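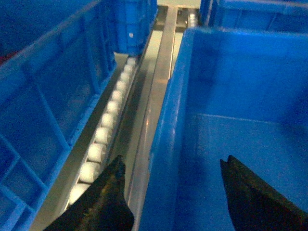
Fig. 4. Blue plastic crates.

Section 3: Setting Up Your Feronley Tabletop Scoreboard for Game Day

Last revised 19/08/2023

Welcome back! If you have come straight from Section 2, your scoreboard is unpacked and charged, the console and the board have already been introduced to each other, and you are probably itching to see some numbers light up. This section walks you through everything you need to do before a basketball game: setting the board in place, choosing the right game format, loading your teams, testing the horn, and getting the shot clocks to agree with the game clock. The first time through it takes a little patience. After a couple of games you will most likely find yourself doing the whole thing while chatting with the coaches.

If you bought the Feronley without the Girard shot clock pair, skip the part called Adding the Shot Clocks. Everything else applies to you just the same.

Placing the board

The board weighs 58 pounds with its feet attached, so please lift it with a second person and keep your knees bent.

1. Pick a spot where both benches and the scorer's table can see the board. The long side of the court, across from the table, suits most gyms. If yours has bleachers there, the corner beyond the visitors' bench is a good second choice.

2. Set the board on a level surface and turn each of the rubber feet until it stops rocking. A gentle push at the top corner will tell you whether you have it right.

3. Run the power cord away from the court and tape it down along its whole length. Please use the cloth tape sold for gym floors, as packing tape leaves a sticky mess on varnish (and a very unhappy gym manager).

4. Switch on the board with the rocker on the back, then wait for the row of dashes to appear. This may take a few seconds, longer in a chilly gym.

5. Place the console on the scorer's table and switch it on. The green link light blinks while it looks for the board and stays lit once it has found it. The link works at up to 1,000 feet in the open, though walls and doors will shorten that quite a bit.

CAUTION: Never set the board directly under a basket or within reach of the end line. Players carry a lot of speed into that area.

NOTE: If two Feronley boards are running in the same building, give each one its own channel first. The channel wheel is under the small flap on the bottom of the console. Both units must show the same letter, and both need to be switched off while you turn the wheel.
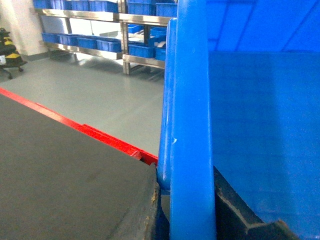 Choosing a game format

The console comes with several formats already stored, and most leagues will find theirs among them. You can change any of them to suit your own rules, and your changes stay in memory when the power goes off.

1. Press MENU and hold it until the screen says FORMAT.

2. Turn the dial to move through the list. Four Quarters and Two Halves come first, followed by the short youth formats, and then 3-on-3, which counts baskets as ones and twos.

3. Press the dial to choose. The screen will show the period length with the minutes flashing.

4. Turn the dial to change the minutes, press it, and do the same for the seconds if your league uses them.

5. Set the number of timeouts for each team. If your league carries unused timeouts into the second half, answer YES when the console asks. If you aren't certain, have a quick look at your rule sheet now, while the gym is still quiet. It is a much nicer moment to find out than with a minute left and two coaches leaning over the table.

6. Set the team foul limit. The bonus light on the board will come on by itself when a team reaches it. It goes off again at the end of a period only if RESET FOULS is set to EVERY PERIOD.

7. Press SAVE, and hold it until you hear two short beeps.

NOTE: The overtime length is stored apart from the period length. Changing one does not change the other, and this catches a good many people in their first close game. Look for OVERTIME at the very bottom of the list.

Loading the teams

You can run a game perfectly well with HOME and GUEST and nothing more, and plenty of people do. If you would like player fouls to show on the board, though, the console needs to know who is wearing which number.

The roster memory holds 2,300 players, enough for a whole league and a summer tournament besides. You can type the names in with the dial – slow going, we admit – or prepare them on a computer with the Rison roster program and bring them over on the memory stick that came in the box. The program saves one file per league. Put that file on the stick by itself, outside any folder, slide the stick into the slot on the left side of the console, and choose IMPORT from the menu. 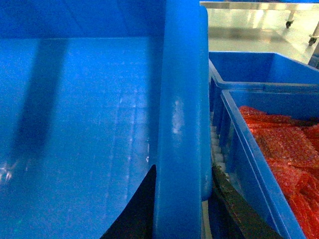 Once the import is done, the console lists any jersey numbers that turn up twice on the same team. Go through these with the coach, fix them with the dial, and press SAVE. A team with a repeated number can still be chosen for a game, but fouls for that number will be counted together, and sorting them out later is a chore.

To choose the teams for today's game, press HOME, turn the dial to the right name, and press it. Then do the same with GUEST. If a player has shown up with a different shirt, open the team, find the player, and change the number under TODAY ONLY. The stored roster stays as it was.

Testing the horn

1. Let the people in the gym know that a loud noise is coming. Small children and officials with coffee will thank you.

2. Press HORN briefly. You should hear one clean tone.

3. If it is too loud for your gym, press MENU, choose SOUND, and turn the dial down. The lowest setting is meant for small halls and is hard to hear over a cheering crowd.

4. Set the clock to three seconds, press START, and let it run out. The horn should sound on its own as the clock reaches zero, and the red border of the board should light up at the same moment.

CAUTION: Do not stand with your ear close to the board while testing. The horn is behind the grille in the lower part of the front panel.

Adding the shot clocks

The Girard shot clocks are a pair, marked A and B on the back. It does not matter which one goes to which end of the court, but both must be switched on before the console will accept them.

1. Stand each shot clock behind its end line and off to the side, or hang it on the bracket above the backboard if you have had one fitted.

2. Switch on A, then B. Each will show its letter.

3. On the console, choose SHOT CLOCKS and then FIND. When both letters disappear and the same number shows at each end, they are linked.

4. Choose the full count and the short count used after an offensive rebound. Your league may use the short count, or it may go back to the full one every time. The console allows either.

5. Decide whether the shot clocks should go dark when there is less time left in the period than on the shot clock. AUTO BLANK takes care of this for you.

6. Run a practice minute with a helper calling out plays. Start, stop, full reset, short reset, and once more until your fingers know the way.

The reset button has been the subject of more letters than anything else on the console. Holding it down keeps the shot clock waiting at the full count, and letting go starts it. A quick tap resets and starts in one go. People tend to prefer one way or the other, and either is fine in a game.

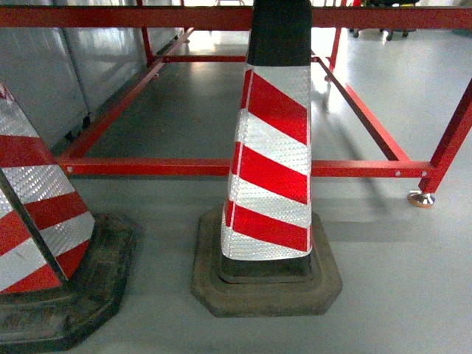 One scorekeeper from the Bollwood summer league wrote in July that tapping had worked nicely for the younger teams, but that holding was far better with the adults, "because the ball bounces around between hands and you need to wait until somebody really has it." The same letter asked whether the tap could be turned off. It can: choose SHOT CLOCKS, then RESET STYLE, and set it to HOLD ONLY.

Before the opening tip

Set the game clock to the full period, clear the score, point the possession arrow to neutral by pressing both arrow buttons together, and check the battery sign on the console. If it shows a single bar, plug the console in now. You can play the whole game with the charger connected.

When the referee asks whether the table is ready, press READY. The board will show both team names and then the clock, and the START button will be live from that point on. Correcting the score and the clock during play is covered in Section 4.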